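Dridum接手Engström装订工坊，老款线装本11月恢复供货
2023/8/2 供媒体即时发布
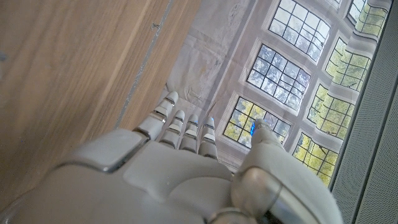 白色机械右手，手背一侧，手指朝上。图片由Dridum提供

Dridum纸品今天确认，已与Engström装订工坊签完转让协议。工坊连同设备、纸样、全部版式归入Dridum，招牌不换，地址也不换。停产一年多的线装笔记本将在11月重新上架，先出A5和口袋本两种，大开本往后排，日期未定。

转让金额不公布。双方谈了一个春天，中间停过一次，卡在旧版式的归属上。最后的写法是：版式归Dridum使用，封底继续印Engström的名字，字号不得小于现在。

工坊原有员工全部留用，合同照旧，工龄连续计算。负责人Ottar Forsberg留任，主管装订和验货，不管销售。“卖本子我不会，我只管它摊得平。”Forsberg说，“线要勒紧，胶要少，这两条不改。别的可以商量。”

关于产品，几点先说清楚：

内页还是米色无酸纸，横线、方格、空白三种。点阵暂时没有，问的人很多，明年再看。

口袋本100页，A5为300页。页数跟停产前一样，没有减。

封面布换了供应商。原来那家布厂关了，深绿和砖红找到了接近的颜色，灰蓝没有找到，首批不做。新布比旧布略厚，书脊处折痕会明显一点，用一阵子会软下来。

缎带书签保留一条。松紧带取消，老顾客意见不一，先这么办。

首批A5共2,844册，口袋本数量视裁纸进度，下月底前另行通知。首批不做礼盒，不做联名，也不接企业烫印。烫印订单最早明年受理，急单请勿来电，真的排不开。

停产前已付款未发货的订单，经核对共1,317份，由Dridum全部承接。这些顾客优先发货，不用补差价，也不用从新下单，只需回复确认邮件里的收件地址。改颜色的可以在邮件里注明，选灰蓝的请改选，或者办退款，退款原路返回。没收到邮件的，先看垃圾箱，再找客服。

零售方面，Loneck的门店继续代销，陈列位置由各店自定。Eretti负责线上，预售页面本月内开，开放时间以页面为准。两边售价一致。具体定价还在算，纸价夏天又动了一次，目前能说的是涨幅控制在大约一成以内。

修补服务恢复，这一条是Forsberg坚持写进协议的。散页、脱线、书脊开裂，凡是工坊出的本子都收，年份不限，没有小票也收。水泡过的看情况，霉斑不收。来件请用硬纸板夹好再装袋，附一张纸条写明姓名、电话和要修的地方。夹在里面的照片、票据请先取出来，工坊不负责保管。修补周期暂定四周，刚开始可能会慢。

工坊参观另行安排，八月不接待。裁纸间地面在重铺，纸堆都挪到走廊，进出不便。媒体如需拍摄装订工序，请提前一周预约，现场勿用闪光灯，勿触碰未干的书芯。

样本可借两本，A5深绿横线和口袋本砖红空白，用后归还。成品高清图片九月初备齐，封面布的色卡扫描件现在就可以要，但印出来会有色差，请以实物为准。

Dridum纸品主营信纸、帐簿和活页用品。Engström装订工坊以手工线装笔记本为主，也接少量图书重装，重装业务这次一并保留，报价办法不变。

媒体联络：Dridum纸品新闻组，工作日上午有人接听，下午请发邮件。
附件：版式清单、修补服务须知、色卡扫描件（须知为初稿，定稿后另发）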